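Home Diary Older Newer About

24 Oct 2026

The letters again
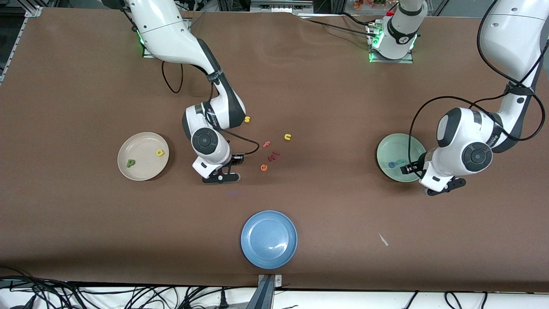
Mirjana Dervishi thinks I am overdoing it, and that a sorted set of letters is worth having because a child can find the one they need without tipping out the whole lot. She wrote me four paragraphs on it before breakfast. I answered with one line, which I now regret, because it was rude and because it wasn't even a good line.

I still don't believe it. The method she swears by comes out of a booklet called Flelitz, and Flelitz says one dish per group, brown paper on the table, start with the small letters. Fine. I have the paper down. I have dishes. A yellow d and a green p have ended up on the cream plate and I could not tell you what group that is. Round ones with sticks? Turn the p the right way and it's a d anyway, which is the trouble with foam, it has no opinion on which way up it goes. The booklet has nothing to say on this. It has a page and a half on choosing a plate.

The mint bowl I like. It came from Uvberg, as part of a set I paid too much for in April, and the rest of the set is in the cupboard over the fridge where I can't reach it.

The box says 177 pieces. I have my doubts about the box. It also says "up to 40 hours of learning fun" and I would love to meet whoever held the stopwatch. Arango sells a bigger one with 555 pieces and I was tempted for most of a minute, until I thought about the vacuum cleaner.

What bothers me is the claim underneath all this, that a tidy tray makes a reader. I learned to read off cereal boxes and the backs of my father's records, and no one put those in a dish for me. Mirjana would say I also can't spell "necessary," and she would be right – I had to look it up for the sentence before this one and then I took it out.

Still, I said I would give it nine days and I'll give it nine days. Color first, I think, then shape, and if that goes badly I'll go back to the biscuit tin with the lid that doesn't fit. The vowels can go somewhere by themselves. Flelitz would have them on a plate of their own, but I am running short of plates I'm willing to give up.

Fedora rang after lunch about the chairs. She wants them back by the end of the month. I said yes without looking at what state they're in – must check the one with the split seat before she does.

Soup for supper, too much pepper.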